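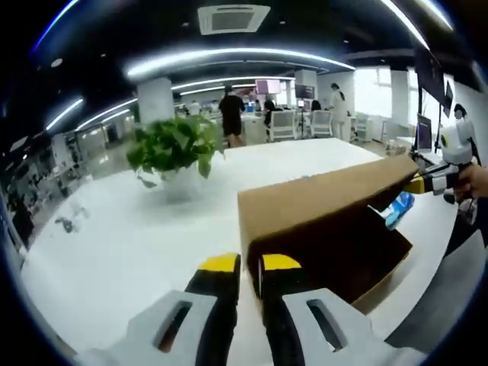 *box on the big white table, plant still next to it*

**rzabala38**
Right, quick one. Office move, got a stack of brown boxes and can't agree how to pack the small stuff. I tip the box on its side and slide things in. Blue and white packet went in first, right up in the corner. Anyone else do it like this or am I daft

**kfortin**
Daft. Stand it up, tape the bottom, heavy things first. On its side you get everything slumped at one end once you lift it

**Saturnino_B**
disagree, sideways is fine for flat packets. did 66 boxes that way when we left the Gallardo building, one split. Fold the top flap right back tho or it catches your knuckles

**kfortin**
One split is one too many if it's your mugs

**rosalia.c**
More worried about the plant!! Don't box it. Those trailing leaves will snap. Carry it over last, in its pot, on someones lap if need be

**rzabala38**
Plant's going in Ismael's car. Not watering it till after

**rosalia.c**
good. keep it out of the boot

**Saturnino_B**
and write on the side of the boxes not the top, you cant read the top once theyre stacked

**kfortin**
OK that one I agree with. Still stand it up

**rzabala38**
Will try one upright after lunch. Got 38 to do so plenty of chances to get it wrong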